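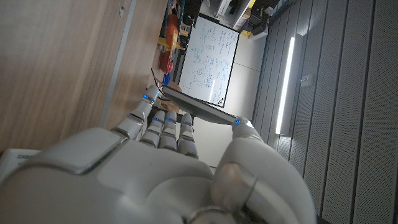
Gloss level describes how much light a dry paint film reflects at a fixed angle. It is separate from colour, and the same white can be supplied in matt, satin or full gloss. The choice affects how shape is read: on a curved glossy white surface, such as the back of the hand, the shading appears as soft greys even though the shell itself is white. Customers comparing a painted sample with a colour card should allow for this, and should compare flat areas only. The questions below are those most often put to our trade counter in Hebden about Randine enamel and Saltska primer.

Which gloss levels is Randine available in?

Matt, satin and full gloss. All three use the same binder and can be applied over one another once the lower coat has hardened and been rubbed down. Matt contains more flattening agent and marks more easily, so we do not recommend it for handrails, door edges or window boards.

Why does full gloss look darker than satin in the same colour?

A matt or satin film scatters light in all directions, and some of that scattered light reaches the eye along with the colour. Full gloss sends most surface reflection one way. Seen from any other direction the colour looks deeper. The effect is strongest in dark blues and greens and slight in pale shades.

Do I need a primer?

On bare wood, bare metal and most plastics, yes. On old paint that is sound, a primer is needed only where rubbing down has gone through to the surface beneath, or where there is a large change of colour. Use Saltska Grey on metal and Saltska White on everything else. Knots in softwood should be sealed with knotting solution first. Saltska is not a stain blocker and will not hold back resin.

How many coats are needed?

One of primer and 2 of enamel in most cases. Reds and yellows may need a further coat of enamel. Thick coats do not save time – they skin over, dry slowly underneath and tend to sag on upright surfaces.

How long should I leave it between coats?

Leave 8 hours at normal room temperature. In a cold or damp room leave it overnight. The film may feel dry to a fingertip long before it is ready for the next coat. If the abrasive paper clogs when you rub down, it is too soon.

What paper should I use for rubbing down?

A fine grade, used lightly with the grain. Remove the dust with a slightly damp lint-free cloth and let the surface dry. Do not use wire wool before a water-based coat, as fragments left in the grain will rust.

I can see brush marks in the dry film. What went wrong?

The usual causes are overbrushing, a warm surface, or paint that has thickened in an open tin. Randine should be laid on, spread once and then left alone. Up to one part clean water to twenty parts paint may be added for brushing in warm weather. To correct a marked film, let it harden for a week, flatten it and apply a further thin coat.

Why has my white gone yellow?

Older oil-based gloss yellows where it gets little daylight, for example behind pictures and inside cupboards. Randine is water-based and does not behave in this way, but it can pick up staining from old paint beneath if no primer was used. Tobacco and kitchen grease will discolour any white.

Can I mix Randine with Cludari?

No. Cludari is a solvent-based floor coating and the two will curdle in the tin. Cludari can be overcoated with Randine after thorough flattening and one coat of Saltska White – test a small area first.

What does the number on the lid mean?

It is the batch number. Where a job needs more than one tin, check that the numbers match, or pour the tins into one clean bucket and stir before starting. Batch 1038 of satin white was labelled as full gloss in error. Unopened tins will be exchanged, and opened ones too if the lid is returned.

How should part-used tins be stored?

Wipe the rim, press the lid down evenly and keep the tin upright away from frost. Paint that has frozen should not be used, even if it stirs back to a smooth liquid.

Who do I ask about colour matching?

Phyllis Cheetham at the Hebden counter. Bring a flat sample at least the size of a postage stamp. Matches are kept on file under the customer's name.

Page last revised May 27, 2021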